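Lists > teleop-demos > Archive > Kitchen table set

Subject: Re: Operator guidance for the kitchen table set
From: Zoriana Didenko
To: teleop-demos
Friday, March 3, 2023

Rostyslav Kovalchuk wrote:

> Colleagues at the Skundthorpe site have asked whether the
> kitchen table demonstrations must all be recorded by remote
> control, or whether hand-guided runs may be counted toward
> the target of 2000. They also ask how much the layout may
> differ between operators, and what to do when the wrist
> view is poor. Could the Dronska group state its practice
> in writing?

Dear members,

I reply on behalf of the Dronska group. The set now holds 1449 accepted demonstrations, of which 453 were guided by hand. Both kinds count toward the target, provided that the session sheet states which method was used. Runs of the two kinds should not be mixed within one session.

1. Layout

The operator sets out the table before connecting to the arm and compares it with the reference view. Toy food may be turned or moved within its own area. The oven keeps its place at the edge of the table, with the door facing inward, and the middle of the table is left clear for the approach.

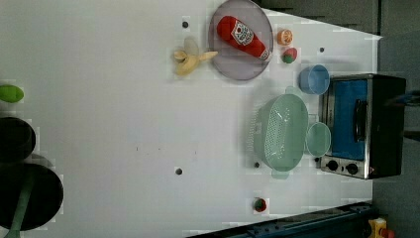 Overhead view of the kitchen table layout, with the colander and small bowl beside the toy oven.

The plate, cup and colander are part of every layout. Sites that wish to substitute another item should write to the list first, so that the Tjoa labels can be amended before recording begins.

2. Wrist view

Remote operators at Dronska work with the overhead and wrist views side by side and are asked to rely on the wrist view only for the last part of an approach.

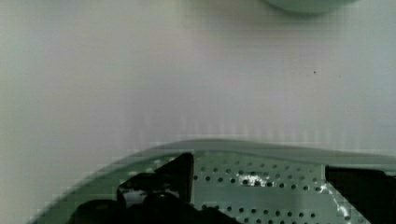

Poor visibility in the wrist view is not in itself a ground for rejecting a demonstration. We ask reviewers to judge whether the operator could still place the fingers with confidence. Glare is the usual difficulty: on the perforated green surface between the two black fingers, a bright patch partly washes out a few of the holes, yet the rows remain easy to follow. A run of this quality is accepted. Where the highlight hides the point of contact itself, the run is marked for a second review.

3. Pace and motion

New operators tend to move the arm too quickly between the plate and the near side of the table. Motion blur in the outside view is tolerated during travel - it is not tolerated at the moment of grasp or release. Tools held in the gripper should be carried clear of the table edge, and the arm should be brought to rest before the recording is closed.

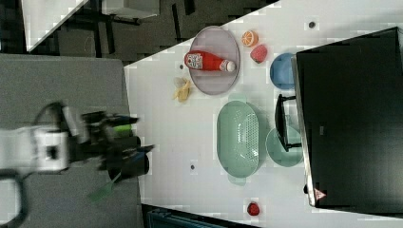
4. Rejected runs

To date 251 runs have been set aside, most of them for incomplete session sheets. They remain in the Skusen archive and may be resubmitted once the sheet has been corrected. Please do not record over them.

A revised operator sheet will be circulated in April. Comments on the present wording may be sent to the list or to me directly.

Respectfully,
Zoriana Didenko
Dronska group

Contact the list owner | Copyright Dronska group | Back to top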